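Right, session two, and I promise it's less fiddly than it looks! We're sticking with the jigsaw-edged panel and its two rows of sockets, black, blue, red, green, same order both times (I still say it under my breath). Bring your own notes, I've only got 30 handouts.

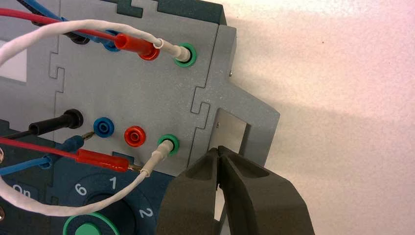 Practical 2: Leads

Top row first, all four plugs in. On the lower row I do black and green, then blue and red, and I like the spare leads lying close by while I work. Push on the plug, please, don't tug the cable. Stuck? Ask me or Ah-rin Yeon.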